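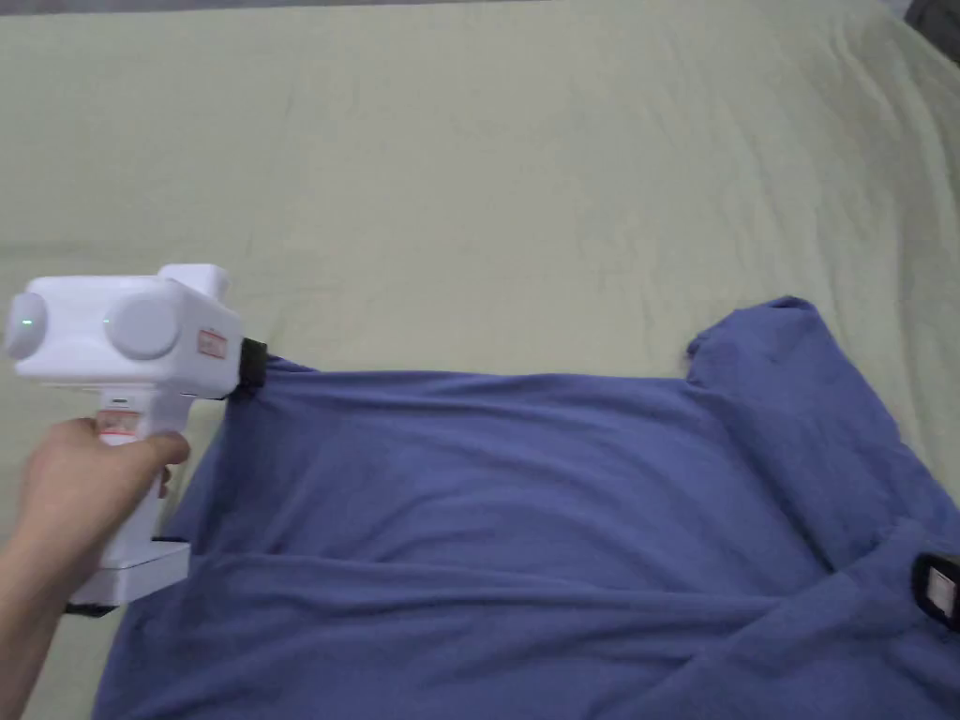 Hand-held gripper on the shirt edge task, blue T-shirt on green sheet.

**Garment set: status at Tue 28 March**

Collection for the garment set continues at the Prusville site under the Rernine project. The set covers shirts, towels and pillowcases handled on a bed surface. It will feed the next training run of Gil, the folding policy, which has so far learned only from cloth on a hard table. Results from December showed that the policy places its first grasp too high when the surface under the cloth gives way. Examples recorded on a soft surface are meant to correct this.

Each operator works with one hand-held gripper per hand. An episode starts with the garment dropped and spread by hand, and ends when both grippers are open and clear of the cloth. Episodes longer than 36 seconds are split at the nearest release. Missed grasps are kept if the operator recovers within the same episode – the recovery is useful data – and discarded otherwise.

Two changes to the protocol apply from this week:

- Grasp the edge of the fabric, one layer where possible. Pinching a fold in the middle of the shirt is now logged as a separate type.
- Do not smooth the sheet between episodes. Wrinkles in the background should vary.

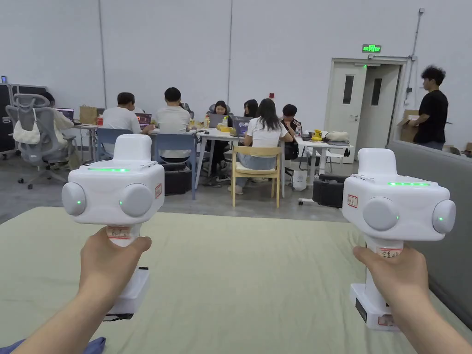

**Can episodes recorded before the protocol change still be used?**

Older episodes stay in the set, but they carry a different version tag and are given less weight in training. Only those with missing gripper width readings are removed.

Labeling is running four days behind recording. Pralleck has updated the review tool so that a reviewer can mark grasp, lift and release times on one track for each hand. The earlier version merged both hands into one track, and seven batches have to be reviewed again as a result. Operators do not need to record anything again for those batches.

Please check the clock offset between the left and right grippers before the first episode of a session. An offset above 2 frames makes the two-handed lifts hard to align, and the review tool will reject the session on upload. Restarting both grippers together normally clears it. Towels are next on the schedule, followed by pillowcases.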